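Notes From the Hallway: where things stand with Cellach House

Well, we got our hearing! The county planning board has put Cellach House on its November agenda, and I have been grinning like a fool ever since the letter showed up. If you're new to this list, Cellach House is the apartment building we've been pushing for on the old Plaltotel motel lot, with a set number of homes held for adults with developmental disabilities who want their own front door and their own lease.

The waiting list for supported housing in our county is at 484 people. I've typed that number into so many emails that my phone fills it in for me. My brother's name is on it. So are the names of plenty of people reading this, and a few of you have told me you stopped checking years ago. Please check again! If your address or phone number changed and the office can't reach you, they can take you off the list, and getting back on means starting over at the bottom. A call takes five minutes (well, after the hold music).

Now, the hearing. It starts at 6:30 in the evening in the big room on the second floor of the county building, and the elevator is past the vending machines on the left. Speakers get 3 minutes each. Last time I wrote out a page and a half and got through the first half of it before the light went red, so read yours out loud at home with a timer. You don't have to be a polished speaker. Kanokwan Somboon got up at the spring meeting and talked about wanting to cook her own dinner at whatever time she felt like it, and the board members put their pens down and listened to her. I still think about that.

If you'd like to speak but the microphone makes you want to crawl under a chair, you can send a letter, have a friend read your statement, or record a short video. Staff need letters and videos by noon the day before. Communication devices are fine too, and you can ask the clerk for extra time if you use one. Ask early, though - they like to have it in writing.

A few of you wrote in about parking, which I know came up a lot at the last neighborhood meeting. The plan has one space for every two apartments plus a loading spot by the side entrance for paratransit vans. The bus on Clekberg Avenue stops half a block away. I think that's plenty, but there are neighbors who don't, and I'd rather we talk with them kindly on the sidewalk beforehand than argue across a hearing room. 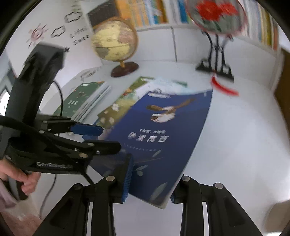 Anong Limsakul is also putting together a plain-language version of the project summary, with short sentences and large type. She has a draft done and wants people to try it out, especially people who might live in the building. Tell her where you got stuck or bored! She'd like comments back before the hearing so copies can go on the table by the door.

And one more thing on the money side. The Sukprasert Fund has offered to match gifts up to $300 per household toward the move-in kits, meaning sheets, pots, a shower curtain, all the stuff you forget you need until the first night. Checks can go to the usual address with "move-in" on the memo line.

I'll be by the front doors of the county building from 6:00 on with the green stickers. Come find me and grab one, even if you only plan to sit in the back.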